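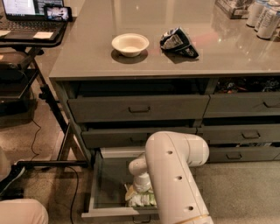 Colbridge Technical College Opens Household Robotics Course to Evening Students

COLBRIDGE, June. Colbridge Technical College announced Wednesday that its household robotics course, until now limited to full-time engineering students, will be offered to evening students beginning with the fall term. Enrollment is open to residents of the Colbridge district who have completed the college's introductory programming class.

The course is taught by Nerea Campos and Baltasar Requena of the Department of Applied Automation. Students work in small teams to program a robot arm for kitchen tasks, among them opening and closing drawers, reaching packaged food inside a drawer, and placing items on a countertop. Each team keeps a written log of its trials and presents its results at the end of the term.

"Our students learn a great deal from a drawer," said Campos. "It sticks, it slides back, the packages shift when you touch them. They have to plan for all of that, and they have to write down what went wrong."

The college reported that 155 students have completed the daytime course. The spring teams recorded 858 trials, of which 642 met the standard set by the instructors. Trials that did not meet the standard are reviewed in class and count toward the final grade in the same way as the others.

Financial support for the evening section comes from the Llorente Fund for Technical Education, which will cover lab fees for students who qualify. Applications for fee support are reviewed by the Office of Student Services under the direction of Rosalía Ibarra.

Teams from both sections will be eligible to enter the Fernia Student Challenge, the college's yearly contest in household automation. The spring contest was won by the team of Saturnino Echevarría and Estíbaliz Cuesta, whose entry dealt with the retrieval of small wrapped items from low drawers.

Evening classes will meet from 6:30 p.m. to 9 p.m. in Room 205 of the Lindance Building. Registration forms are available at the college's main office and must be returned before the first class meeting.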